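Maricruz Contreras and Sugeng Chong
September
5 min read

4. Tidying as a test of household readiness

4.1 Task

Most published results on home robots come from wiping, pouring and folding, each tested alone. We chose tidying a small bedside table, a chore most adults do without planning it. The policy, Garkero, has to put small items into an open storage box and leave the remaining objects where they stand. It was trained on 1,017 demonstrations recorded with hand-held grippers.
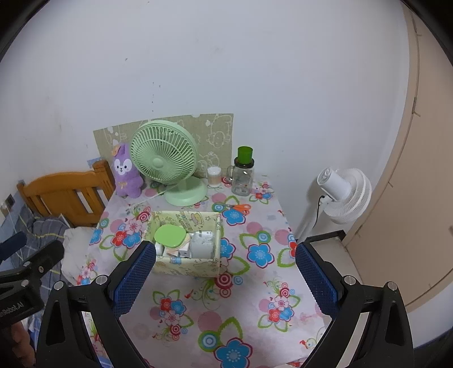
Containers with rigid walls gave little trouble in our earlier work at Duvham. Soft or light ones are harder. A finger that brushes the rim can shift the whole box, and every position the policy has estimated is then slightly wrong. People correct for this by feel. Garkero corrects only when it looks again, and it looks again too late.

4.2 Results

We ran 138 trials. A trial counted as a success if the target item ended up inside the box and nothing else on the table had been knocked over. Flat, rounded items were the main source of failure. The fingers closed on the upper edge and the item slid out from between the pads. 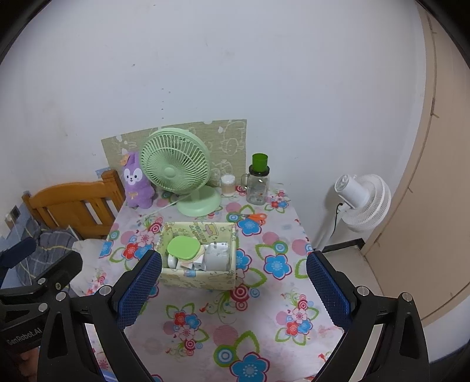 Figure 3. The work area, with the open box between the gripper fingers and scissors on the cloth behind it.

Patterned cloth was the second problem. Large printed flowers and rings were sometimes taken for objects, and the arm reached for them. Adding 40 demonstrations on patterned fabric reduced these false reaches but did not remove them. Thin cords were often missed altogether – a serious fault in any room with a desk fan.
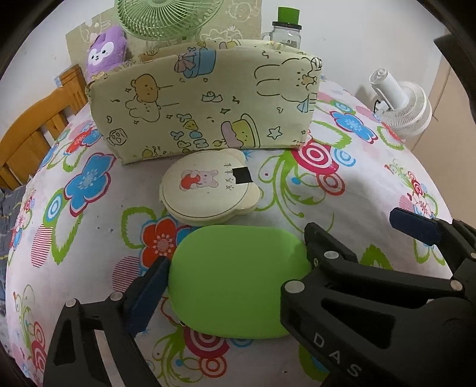
Speed is a separate matter. We allowed 5 minutes per trial, and many successful trials used most of it. A person clearing the same items would be done well before then. For someone who cannot easily reach or grip, a slow machine may still be worth having, provided it can be left alone. Ours cannot yet be left alone.

4.3 Outside comment

We sent an early draft of this section to readers at Skodarico and asked whether the success criterion was fair. 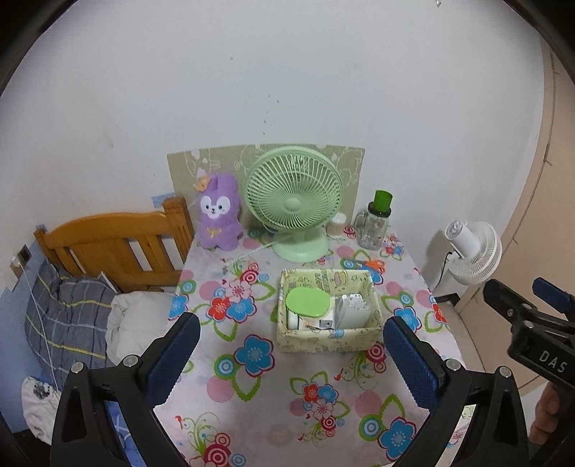 Mavis Whitfield replied that the criterion was too kind, as a household would also care whether things could be found again afterward. She suggested scoring where each item was placed within the box. We have adopted her measure for the next round of trials.

Related items
Grasping flat objects from soft surfaces
Cord detection in small rooms
Cortés: a shop-floor sorting benchmark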